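Home Rooms Checklists Toy Library Contact

Fliltham Toy Library — table and basket check, with my comments
28 Jan 2020 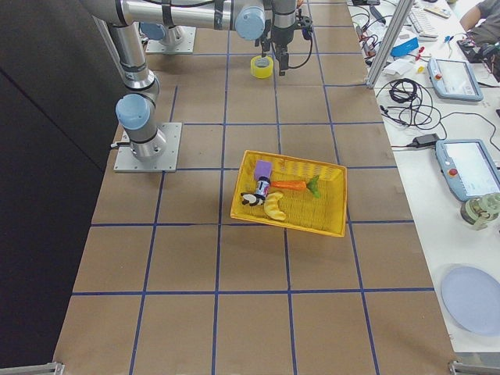
Chepkoech Barasa wants it written down that a basket should be checked with the toys still in it, then again with everything tipped out, and she's right, so I've done both this time. Thanks, Chepkoech!

1. Table covering flat, no lifted corners — OK. A few creases and scuffs on the brown board at the front but nothing to catch a sleeve on. I ran my hand along all four sides.

2. Tape lines stuck down — OK, mostly. One end of the blue was starting to curl so I pressed it back and it's holding. Look again in April.

3. Basket rim and weave — OK. I always go round the rolled rim with a thumb (slowly, I've had a splinter off one of the old ones and I'm not keen on another). The slots are the bit I worry about, small fingers do love a slot, but I couldn't get mine stuck and I did try.

4. Purple cube — OK. Corners fine, no chips.

5. Carrot — OK. Gave the green top a good tug and it stayed put.

6. Croissant — OK, wants a wipe. Everyone's favourite, so it gets the most mouths. I've put it down for the Trivness spray, left to dry before it goes back.

7. Black and white toy — OK. Seams and edges checked, nothing loose.

8. Little dark bottle with the black cap — QUERY. Cap was on tight when I tried it, but I'd still like it out of any basket going to the under-threes. Nusrat Jayawardena is happy for it to stay with the older lot, so that's where it goes for now — please don't move it back without asking one of us.

9. Label on basket matches the book — NO. Book has it as 1261, my sheet says 2254. I think two got swapped when the Gatier order was unpacked. I've corrected the sheet in pencil, could someone ink it in once they've looked at the other one?

Still to do: wipes are nearly out, and the new pack of 500 hasn't come.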